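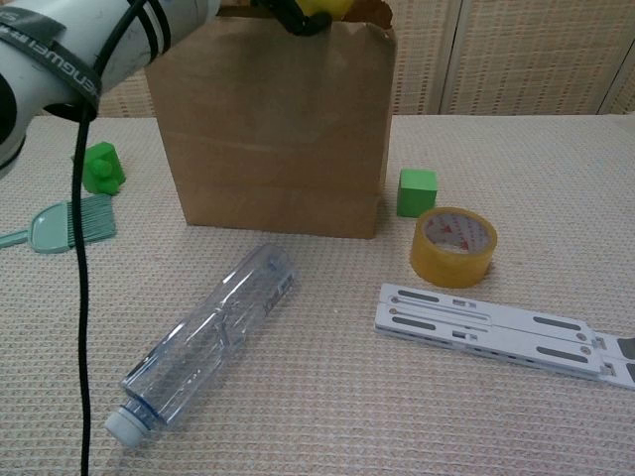

Zesico Kraft Carriers – plain brown, block bottom

Sold in packs of 100 or 200. Same bag we've sold to bakers, greengrocers and market stalls for years, just a better fold on the base now so it stands up on its own while you fill it.

No print, no gloss. Takes a rubber stamp well, takes a sticker even better. If you want your shop name printed properly ask for a quote, minimum order is 30 packs and we need a couple of weeks. Longer in July, the printers shut.

Sizes
Small – sandwiches, cards, a jar or two
Medium – the one most people want
Large – loaves, veg, shoes, a folded jumper

Handles: none on the small. Medium and large come with or without, pick from the drop-down. Twisted paper, glued inside the rim. The handled ones cost a bit more and take up more room on the shelf so check your space first.

How much will it hold? Medium is fine up to 10 tins if you carry it from underneath. With handles, go easier. Wet stuff is a no – lettuce straight from the sink will go through the bottom before your customer gets to the car. Double up or use the Ino lined bag (seperate page).

Storage
Flat, dry, off the floor. Damp cellars ruin them. Don't stack boxes of jars on top or the folds go sharp and split when opened.

Recycling – yes, goes in with paper if clean. Greasy ones, compost heap, torn up. Handles can stay on.

What buyers say
"Switched from the Milošević bags when the price went up. These are a touch thinner but the base is squarer and they dont tip over on the counter. Would like a size between medium and large." – Ginette Marty

We've heard that from a few of you. Being looked at.

Delivery
Orders in before 2pm leave Pelbridge same day. Collection from the trade counter is free, ring first, bring your order number. Split packs can't be returned, sealed ones can within 30 days.

Samples: one of each size, free, just pay the postage. Put SAMPLE in the notes box at checkout or we wont spot it.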